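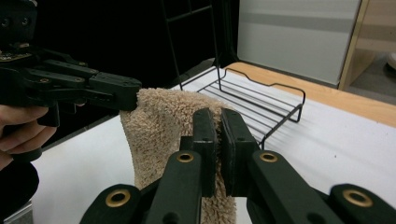

Majimbun asked whether the Cunora hand-held gripper pair can be used on thick terry cloth without changing the finger pads. It can. The standard pads are suitable for towels, and the procedure in this section applies.

Section 3. Folding Practice with a Towel

1. Place the wire rack toward the rear of the table. Keep the area in front of it clear.

2. Take one gripper in each hand. Close the first on a top corner of the towel.

3. Close the second gripper on the lower edge. Take up a single fold of cloth between the fingers.
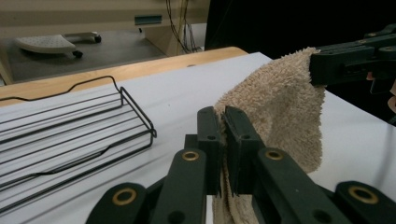 Raise both grippers together until the towel clears the table. Do not pull against a closed gripper, as this places strain on the linkage arms.

CAUTION: Keep fingertips away from the linkage while the jaws are closing.

4. Lower the towel onto the white surface and fold it in layers. Open both grippers fully before withdrawing them.

Note: Cables must run clear of the towel. Inspect them after every 100 folds. 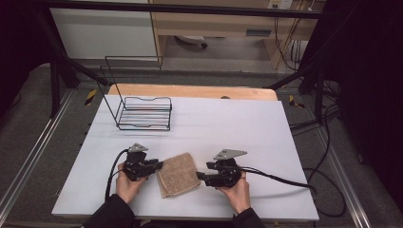 5. End the recording in the Rundik software and enter the item code. The code for bath linen is 143.

Filed under: Set-Up Guides | Hand-Held Grippers
Print this page | E-mail this page
© Cunora. Contact Customer Support | Back to top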